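Four stops at the Neseton open day

The Ollham bus drops you at the bottom of Neseton hill, and the open day, naturally, is at the top. I arrived at 10 in the morning with a map that had been photocopied until the parking lot and the duck pond became one feature. The program promised four stops and free coffee. I'd like it on record that I went for the stops.

First up was the tabletop room, second door past the coats, where the whole business comes down to one playing card, one little round piece of metal and a very shiny length of wood.

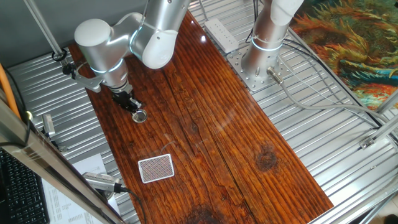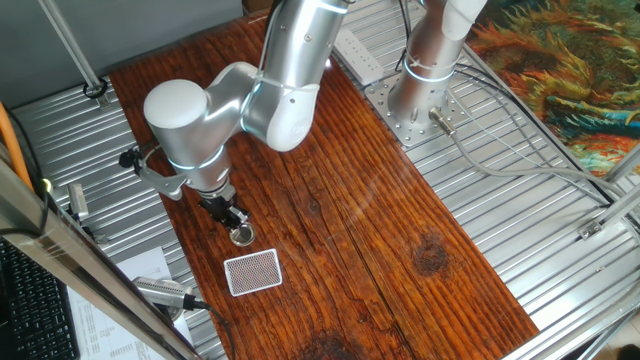

I have a weakness for old-looking wood, and I'm afraid I spent most of my visit on the grain. It's a deep orange-brown with dark lines running the length of it, and there's a knot in it, round and nearly black, that I would happily have paid extra for. My own kitchen table came from a chain store and has no knots, no grain worth mentioning and one leg that takes a relaxed view of the floor. I stood there coveting until a man with a stroller asked if I was in line.

The card lay face down, red-and-white diamonds up, the same kind of back as the deck in my grandmother's sideboard, which had 51 cards and a folded note saying "jack of clubs." I guessed the queen of hearts. The man with the stroller guessed a seven. We both sounded very sure of ourselves and then moved along.

Savita Dubey was leading the 11 o'clock group, at a pace I'd call brisk if I were feeling generous. She took us down the long hallway to the Wesholm Room, which is where they keep the building's history on boards. I learned that the place was put up as a seed warehouse, that it had a rail siding, and that the sign-in book from last year's open day ran to 2,873 names. One of them, Savita told us, was a dog. She didn't say how they knew.

Stop three was the Kaushik staircase, 451 tiles in blue and cream going up the wall beside it, all of them numbered on the back according to the board. A small boy wanted to check. Savita said no in the voice of someone who had been saying it since they opened the doors.

Then the coffee, which was free and tasted it — although the lemon bars were excellent and I had 2. The last stop was a talk on the roof repairs in a room with eleven folding chairs and a projector that preferred to show us the menu of settings. I now know a fair amount about flashing. Ask me at a party.

If you're going next May, take the side entrance from the Ollham road and skip the hill steps. Go to the tabletop room before the groups start, while you can still get near the wood. The lemon bars were gone by noon, and I'm prepared to accept some of the blame. The bus back leaves from the opposite side of the road, by the mailbox, a thing I found out by watching it go.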